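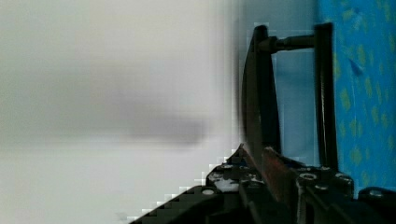

1/ Thread on sorting the fabric closet. Starting with the bright blue one with the little yellow-green spots and dashes, which is the piece people keep asking me about.

Salim Magesa

2/ It came from Shirima, the fabric shop two doors down from the bus station. They sell ends by weight from a table at the back. I went in for white thread and left with a bag. The blue was at the bottom of it.

3/ Check the pattern on this kind of print before you cut. It looks scattered, but it does repeat in a loose way, and the spots are a bit closer together in some parts than in others. If you put two pieces side by side without looking, the seam can show up more than you want.

4/ There is also a darker blue diagonal line on it. Could be a crease, could be a mark. I treat every line like that as a crease first. Press it from the back with a damp cloth over it, medium heat, let it cool flat before you decide anything.

5/ If the line is still there after that, wash the piece on its own. I use Zumenex, the plain powder without scent. Cold water. Do not rub at one spot with a brush or you end up with a pale patch that is worse than the line was.

6/ And if it is still there after the wash, cut around it. Small pieces are fine for pockets, bag linings, the backs of pot holders. I have never thrown out a fabric over one line.

7/ Now the closet itself. I had been folding everything onto two shelves in tall piles. Whatever I wanted was under everything else. Pull one out, the pile falls over, fold it all again. I did this from March until last week.

8/ What I do now is fold everything to the same width and stand it on its edge, like files in a drawer. For the width I use a piece of stiff cardboard. Fold the fabric lengthwise until it matches the card, wrap it around the card, slide the card out, fold once more.

9/ Slippery fabric will not stand up this way. Linings and satins go on rolls. I keep the cardboard tubes from wrapping paper and cut them down with a bread knife.

10/ The bins are Clutum, the low ones with open fronts. I paid 300 for each and they are sturdy enough. The lids are sold separately and I did not buy them. With a lid on, I forget what is inside.

11/ I sort by weight of cloth first and color second. I tried color first and it looked better, but then I had curtain fabric next to shirt cotton and had to feel everything to find what I needed. Blues are still together inside the cotton bin, because that is how I think of them.

12/ Labels: a strip of paper pinned to the fold with the length, the fiber if I know it, and whether it has been washed. The last one matters most to me. I once made a full set of napkins from a cotton I thought I had washed. They are now small napkins.

13/ If you do not know the fiber, write "unknown" and wash it cold. I have plenty of unknowns from the Shirima table. Most of them feel like cotton. I still write unknown.

14/ For anyone who asked where else I buy: Marnen, online. Order 1496 is the one I am still waiting on, a plain light blue to go with the spotted one. Their colors on screen run a little brighter than what arrives, so I order the small swatch first.

15/ Speaking of plain colors, a busy print like this needs something quiet next to it. White works. Pale blue works if it leans toward gray. I tried a yellow to match the spots and it fought with everything. That yellow is going back in the bin.

16/ Pins versus clips, because that comes up every time I post fabric. Pins for cotton, clips for anything coated or thick. Keep the pins out of the storage bins, apart from the label ones. I found a loose one with my thumb on Sunday.

17/ On cutting: iron first, square up one edge, then measure from that edge only. The ends from the weight table are almost never cut straight. You lose a little doing this, and I include that when I work out whether the piece is big enough.

18/ What I am making with it: cushion covers with an envelope back. No zipper. Allow a good hand's width of overlap at the back or they gape open when somebody sits down. I learned that on the first pair, which are on the porch where it shows less.

19/ I need 6 covers in all. The spotted fabric goes on the front, the plain goes on the back. A matching set at the furniture place was 3000, and the fabric had a stiff feel I did not like.

20/ Someone asked whether to wash finished covers inside out. Yes — and close up the overlap with a safety pin so it does not catch on other things. Dry them in the shade. Bright blues fade in strong sun, and they do not fade evenly.

21/ Someone else asked about moths. Moths go for wool, so cotton is not my worry. The wool pieces are in a zipped bag on the top shelf with a cedar block, and I sand the block lightly when it stops smelling of anything.

22/ Scraps smaller than my hand go in a jar for stuffing. Anything bigger gets folded and goes back in the bin with a label, same as the large pieces.

23/ Still to do: the shelf with the knits. They are in a heap and I do not have a good way to store them. They stretch if I hang them and slump if I stand them up. If you have a method that works for jersey, reply with it — I would like to finish the closet this weekend.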